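Notebook, table two, June
Entry begun after lunch, finished at home

I said I would write up how the clearing work is going before the Korley people come back, and I've put it off all week, so forgive me if this wanders. It's been a good month on the whole (tiring, but good!) and I'd like to get down what has changed for the four of us as well as what has changed for the arm.

The short version for anyone picking this book up from the Sturska side: the arm does the picking and placing of mixed household goods, and we do the laying out, the watching and the writing down. Before Easter we did all the sorting by hand, 27 trays to a shift, and most of us went home with sore wrists. Mine have stopped aching, and I sleep better for it. What I have in exchange is a stiff neck from looking from table to monitor and back again, so I should like to try the screen lower before we settle on anything.

Layout is where the time goes now. I used to think of it as tidying up, and it's really closer to setting an exam paper. A bottle lying across a plate asks something quite different of the gripper than two cups standing on their own, and we're still learning which arrangements are fair and which are just us being awkward.
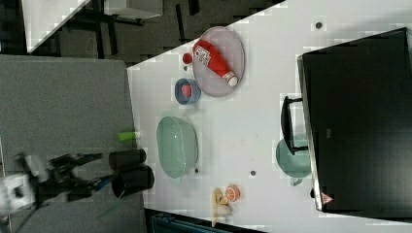 Paraschiva Stoica read the draft up to this point and wrote in the margin that I was being too cheerful about it. Her view is that the sore wrists have been traded for a duller sort of tiredness, that watching is harder than doing, and that nobody on the late shift should be asked to watch for longer than an hour without a proper swap. She'd also like the log to say who did the laying out, so that the credit doesn't all go to the machine.

I think she's right on both, and I've added a column for names. The swap is harder with four of us, but I've asked Radwan whether we could borrow a pair of hands between two and four, when everybody flags.

Other things, in no order. The log stands at 1,959 attempts since we began numbering them properly. The target from Tusance is 800 for the next block, which felt steep when I first read it and feels less so now. I'd like more of those to be the mixed layouts with appliances on the table as well as crockery. They take longer to set, and cords need a bit of thought before anyone presses start.
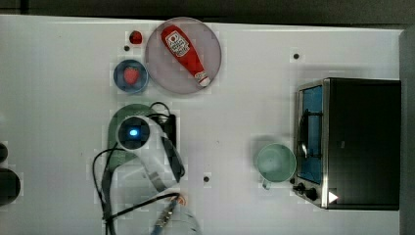
I've also promised to rewrite the start-up card, as the old one still talks about trays and assumes you know where everything lives. New starters should be able to read it standing up, with a cup of tea in the other hand (well away from the table, please).

To do: names column on the printed sheets, ask again about the two till four cover, lower the monitor, find the good marker pens.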